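Small Parts Handling > Trays, bins and sorting

Thread: Gap width between rails on a sweep board

Posted by nhuet, 15 December 2024

I'm setting up a sweep board for bulk game pieces and would like opinions on the gap before I fix the rails permanently. The pieces are replacement stock for Murnatham, small red cubes and small red discs, 3,000 in the lot. They have to go from a flat board into a grey tray behind it, through an opening at the middle of the top edge. A black rail with rounded ends runs along the edge on each side of the opening. The pushing is done with a T-shaped head, wide crossbar, short stem.

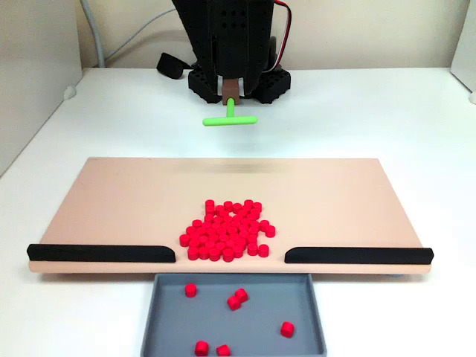 The gap is 65 mm at present. Cubes give very little trouble at that width. Discs do. They run together in front of the opening, and once the cluster is wider than the gap the outer ones press on the rail ends and the whole lot stops moving. Backing off and coming in at an angle frees it, but that adds a stroke each time and leaves strays in the corners.

Options as I see them:

1. Widen the gap to 90 mm or so.
2. Keep the gap and use a narrower pusher.
3. Keep both and limit the batch size.

The surface is beige, matte, lightly scuffed. Table is level. Tray is the shallow Skovside with the raised rim.

Nadège Huet

Reply by serra_west

Option 1. An opening jams when the load can form an arch across it, and that depends on the ratio of gap to piece diameter. What is the disc diameter? Under five diameters I would expect trouble with anything round. Cubes are less predictable because they lock face to face, so I'm a bit surprised yours behave.

Reply by nhuet

Discs are 10 mm, so 6.5 diameters. Cubes are 8 mm.

Reply by serra_west

Then it should clear in principle. How hard are you pushing? An arch formed by gravity breaks with a tap. An arch formed by a pusher gets tighter the more you lean on it.

Reply by ham_ms

I disagree with widening. I have run boards like this for bead and counter stock for a number of years and the gap was seldom the fault. A crossbar close to the width of the opening drives the middle of the pile straight through and shoves the edges of the pile into the rails. Take the bar down to two thirds of the gap and work it in short strokes. Two at the centre, one from each side, repeat.

Also check the lip. If the board edge stands proud of the tray floor the pieces drop cleanly. If the two are near flush, a piece can sit on the edge and the next one rides up behind it.

Man-sik Ham

Reply by nhuet

The lip is a fair point. I do get pieces stopping on the top edge of the board, in the opening itself, more often discs than cubes.

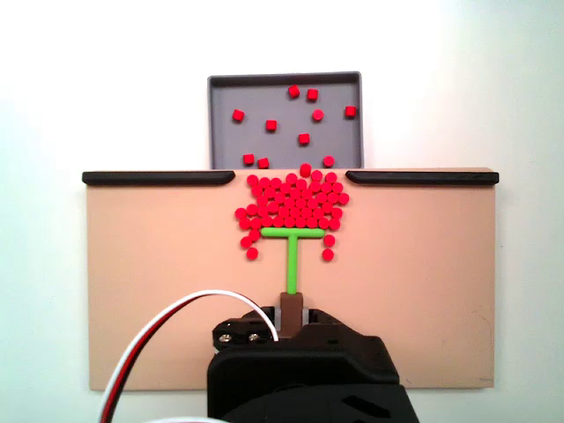 I could shim the board up by 4 mm. Any more than that and the pusher would need resetting for height, and I would prefer to leave that alone. The alternative is to bevel the edge along the gap only, which is twenty minutes with a file and can't be undone.

Reply by fistaneck

Bevel it. A shim raises the whole working surface to fix a problem that exists along 65 mm of it. 45 degrees, stop short of the full thickness, then go over it with fine paper so there's no burr.

On the gap I'm with serra_west, for what it's worth. Short strokes are fine if you have the afternoon. With 3,000 pieces you don't.

Reply by ham_ms

You lose containment with a wide gap. Pieces fan out as they leave and land along the tray rim, some of them over it. The rails are there to keep the exit narrower than the tray. At 90 mm you would want a deeper tray or a backstop.

Reply by fistaneck

The tray is wider than 90 by a good margin, unless Skovside has changed the moulding since April. Fanning only matters if you push fast.

Reply by serra_west

Could we get batch size? I don't think anyone can say much about the gap without it.

Reply by nhuet

Batches vary. The largest I logged was 199, mixed, and it jammed on nearly every stroke. Smaller ones are much better, although discs on their own will still bunch just below the rails.

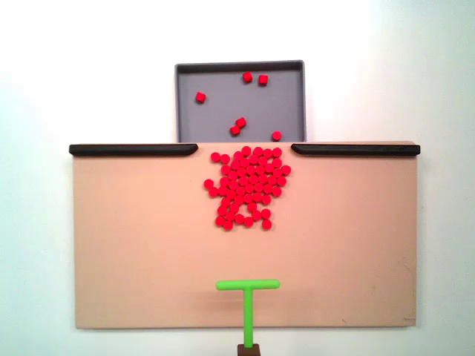 Red discs massed below the gap, grey tray behind.

I usually aim at the widest part of the cluster, which may be the wrong habit.

Reply by ham_ms

It is. Start with the loose pieces at the ragged end and bring them in behind the pile, then take the pile from one side so it rolls past the rail end. Discs lying flat don't roll, of course, but the pile as a whole will turn.

Reply by serra_west

Agree with that part. I'd still widen the gap, by 10 mm at a time, with the rails held by double-sided tape until you find the width you want. Run the same batch ten times at each width and log strokes to clear. Discs only first, then mixed.

Reply by fistaneck

And wipe the board between runs. Dust off new pieces changes the friction enough to spoil a comparison.

Reply by nhuet

Plan, then. Bevel first, because it applies at any width. Next, discs only at 65, 75 and 85 mm with the present pusher. If 85 still bunches I'll cut the crossbar down to what Man-sik suggested and repeat at 65. Batch fixed at 60 throughout.

Does anyone have a view on the rail ends? Mine are rounded. I have seen square ones recommended on the old Serra boards.

Reply by ham_ms

Leave them rounded. Square ends catch cubes by the corner.

Reply by fistaneck

Square ends are fine for discs, bad for cubes. With mixed stock, rounded.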